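漫画区 > 出版与购买
主题:Jistora 的新版单行本,两卷合一到底值不值得等

楼主 kuroshio_54
看到 Jistora 的出版预告了,那套停印很久的航海题材历史漫画六月开始重出,改成两卷合一的厚本,开本放大,每卷前面有彩页。我手上是 Wadon 当年出的旧版,缺后面几本,二手价已经没法看。想问问大家,是等新版从头收,还是继续凑旧版。

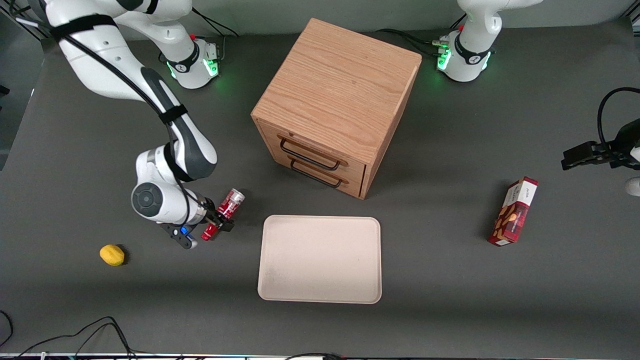
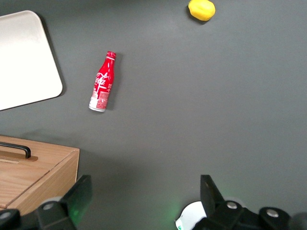
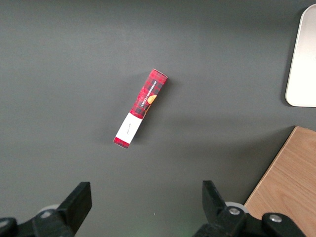 先说我的顾虑。旧版的翻译读起来偏书面,海上那几段打斗的拟声词都没有嵌字,只在格子外面加注。新版据说重新翻译,但预告里没写译者。另外两卷合一,跨页会不会夹进书缝里看不全,这个我比较在意。

2楼 纸箱子
旧版我有全套,当年一本一本买的。翻译书面归书面,错误不多。新译本没看到样张之前我不会下单。

3楼 beibei_manga
等新版。旧版的纸到现在都黄了,我那套放在柜子里没晒过太阳,书口还是一圈黄。而且旧版第三卷有两页印反了顺序,后来也没有换过。

4楼 纸箱子
回3楼:印反的是首刷,后面的刷次改过来了。看版权页就知道。

5楼 beibei_manga
那我买到的就是首刷。当时写信去问,回复是请联系购买的书店,书店说过了退换期。所以我对 Wadon 没什么好感。

6楼 南门外
跨页的问题可以参考 Jistora 去年出的那套围棋漫画,也是两卷合一。胶装,五百页左右的厚度,翻到中间要用手压着。跨页中间大约损失一指宽,对白没有被吃掉,画面会。楼主在意的话建议先去书店翻一下那套。

7楼 kuroshio_54
谢谢,这个信息有用。周末去翻翻看。围棋那套的嵌字怎么样?

8楼 南门外
拟声词是全部重做的,字体粗细跟着原画走,做得可以。只有小字的旁白偏细,灯光暗的时候看着累。

9楼 老地图
我不同意合订本就一定不好。原版的完全版本来就是厚本,作者当时还为完全版改过几页。问题是 Jistora 用的是哪个底本,预告里一个字没提。如果用的是初版底本再拼成两卷一本,那就只是省封面钱。

10楼 纸箱子
同意9楼,底本要先问清楚。改过的几页里有一页是航线图,初版的地名标错了一处,完全版改了。拿到样书看那张图就能判断。

11楼 cisik搬运工
Cisik 的预售页面今天上午挂出来了,一套的限量箱是1,000套,带书盒和一张海图海报。普通版不限量。页面上写的是“依据完全版”,但是样张只放了两张,都不是航线图那页。

12楼 beibei_manga
限量箱多少钱?

13楼 cisik搬运工
整套2,579,分期可以,运费另算。普通版单本80,比旧版的定价高,不过一本顶两本。

14楼 纸箱子
这个价格我觉得高了。书盒加海报不值这个差价。海报折着寄的话还会有折痕。

15楼 老地图
限量箱历来都是卖给想要盒子的人。只想看书就买普通版,内容一样。

16楼 beibei_manga
内容不一定一样吧,有的限量版会多一本设定集。

17楼 cisik搬运工
我又看了一遍页面,没有设定集。只有书盒和海报。

18楼 verbeke读者
补充一个不同的选择。Verbeke 有这部的电子版,用的是 Wadon 的旧译文,全部卷数都在,第三卷的页序是对的。楼主如果只是缺后面几本,可以先看电子版把故事看完,实体的事以后再说。

19楼 kuroshio_54
电子版我试读过,跨页在平板上要横过来看,缩得很小。我还是想要纸的。

20楼 南门外
平板横屏确实小。不过厚本夹在缝里也看不全,两边各有各的毛病。跨页最好的其实还是旧版薄本,能摊平。

21楼 纸箱子
对,这点我一直想说。旧版是锁线的,摊开不费力。

22楼 老地图
旧版不是锁线,是胶装,只是薄。我拆过一本扫航线图。

23楼 纸箱子
那我记错了,回头看一下。

24楼 beibei_manga
还有一个问题没人提,新版的出版间隔。围棋那套前几卷是隔月出,后来变成半年一本,到现在还没出完。

25楼 南门外
是,最后一卷还在等。客服上次回复说在排期。

26楼 cisik搬运工
限量箱是整套一起发货,所以要等全部印完。页面上只写了普通版首卷六月,限量箱的发货时间写的是“另行通知”。打算买箱子的要考虑这一点。

27楼 kuroshio_54
看到“另行通知”我就不考虑箱子了。目前的打算是首卷普通版买一本,对照航线图那页和拟声词,没问题就接着收,旧版先不卖。围棋那套看完书缝的情况我再回来说。

28楼 老地图
首卷里没有航线图,那张在旧版第四卷,新版应该是第二本。首卷只能先看翻译。

29楼 kuroshio_54
好的,那就等第二本出来再决定。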